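Turard Engraving Text List

This data card is for the list of 800 short texts used on award plaques, challenge coin stands and retirement gifts. Clevgate collected them from its order forms. Each line has up to 100 characters, and names were removed before release.
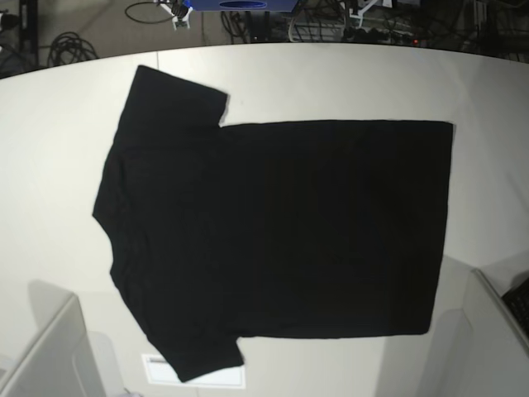 Juhl, December 6, 2023

The texts are sorted into 14 gift types. Please check the spelling of ranks before you engrave, we corrected only the clear mistakes. Questions about the license go to Trirnex.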